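Two Months With the Grukano House Robot

September 1, 2024

I signed up for the Grukano trial in May. It's a two-armed home robot you rent by the month from their shop in Stomham, and laundry is the job they push hardest in the brochure. I had it for the trial and kept it on after that, so these are notes from regular use.

Delivery and setup

It came in two crates. The fitter from Bellamy, who handle the installs, walked it through the rooms so it could build its map. You then name the places you want it to know: washer, basket, chair. My list has 16 places on it. The Gelldale app does the naming and is slow to save, so wait for the tick before you close it.

The deposit is 1000 dollars and the monthly fee is 112. The deposit comes back if the arms do.

Carrying the basket

Most of what I ask it to do is move clothes to the washing machine. It takes the basket by the sides, one gripper on each. The plastic basket with the small holes suits it fine. I keep loads small, and a couple of things is plenty while you are learning what it can manage.

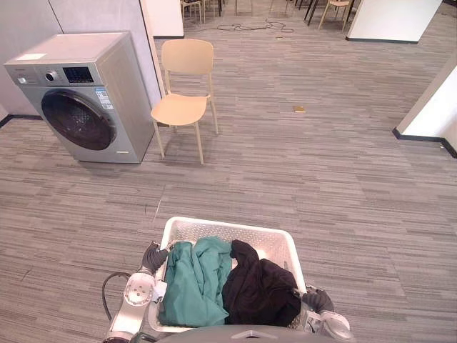

Loading the washer

This is the slow part. It wants clear floor in front of the round door, and a chair parked next to the machine makes it plan a wider route. I open the door myself before I send it over. It lifts one item at a time, and sleeves sometimes hang out over the lip of the drum. I check before I press start.

It does not add detergent. Grukano sells that as a separate skill and I haven't bought it.

Complaints

The grippers pick up lint and need wiping weekly. The charger hums. Phone support closes at five, and the manual skips the error lights completely.

I've paid for another month and will try it on towels next.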